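Play Kitchens and Small Scale > Accessories and Storage
Topic: Utensil holder on a play counter, tall or wide?

lalit_b
I am fitting out a play counter for a preschool room. The usable depth is 300 mm and the width is 580 mm. On it have to go a cutting board, a bowl, a small wooden box and something to hold the utensils upright. I have a speckled straight-sided holder from the Folletti set and a plain plastic cup. Both take the same utensils. The question is which one stays standing when a four-year-old pulls a spoon out sideways.

Secondary question: does the knife go in the holder with everything else, or stay on the board?

Lalit Bhardwaj

gumine_user
Tall holder, weighted. Put a disc of rubber or a flat washer in the bottom. A cup with a narrow base tips as soon as the handle is longer than the cup is deep, and toy handles usually are.

vmathur
Disagree with the above. Weight in the bottom only helps if it is fixed. A loose washer slides to the low side when the holder tilts and makes things worse. If you weight it, glue it.

I would also question the need for a tall holder. Children put utensils back head down, head up, however they come. A wide mouth is more forgiving. In our room the cup gets used and the tall jar gets ignored, and things end up beside it.

Vandana Mathur

gumine_user
Mine is not glued and has been fine since March. The washer is nearly the same diameter as the inside of the holder, so it has nowhere to slide.

vmathur
Then it is a press fit. That is a different thing from what you wrote.

pegboard_k
What diameter are the handles? If they are over 16 mm you will get two or three in a tall holder and then they bind. The Liminetti utensils are under that. The Folletti ones I have seen are thicker at the end.

Knife on the board, in my opinion. It needs to be next to the thing being cut.

lalit_b
Thicker at the end is right. The shafts are fine, the ends catch on each other. I can get three in before it becomes a nuisance.

hollis_r
Why not hooks? A rail on the back wall takes no counter depth at all and every utensil has its own place. Bajpai sells one cut to length.

lalit_b
No back wall at that height. There is a window sill. I did look at the rail.

hollis_r
Rail on the side panel then.

vmathur
A side rail on a unit that narrow puts handles at elbow height for whoever is standing there. I would not.

lalit_b

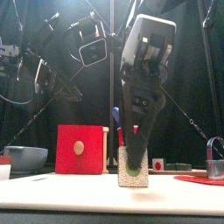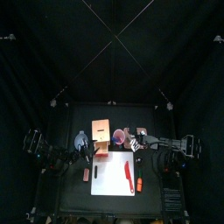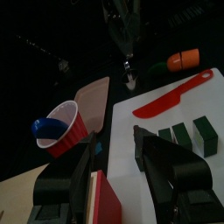
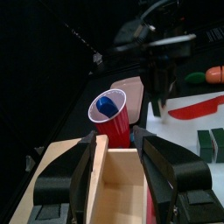 My position at present is the following. The board stays near the front with the knife on it, as pegboard_k suggested. The box and the bowl go along the back. The holder goes in the back row as well, next to the box, so that it has something to lean against on one side. That removes one of the directions it can fall in and costs no extra space.

I am undecided on holder versus cup. The holder keeps the handles closer to vertical. The cup lets the scoop lean over the rim, which makes it easy to grab and also easy to knock. If I use the cup I will fix a wider base disc under it and not weight it.

pegboard_k
A base disc will work but round off the edge or it will catch the board when they slide it back. Sand it with 2,000 grit at the end if it is going to be handled a lot.

gumine_user
2,000 is excessive for a toy. 300 and a coat of sealer.

pegboard_k
On wood, yes. I was assuming acrylic.

vmathur
Keep the box away from the front edge whatever you do. Food pieces get put into it and then it gets pulled forward to look inside.

I would still use the cup. If it falls over, they pick it up.

lalit_b
Noted about the box. I will cut a disc for the cup and leave the speckled holder on the shelf for a few weeks. If the cup goes over more than I like I will swap them and glue a washer in.

hollis_r
Measure the side panel before you rule the rail out.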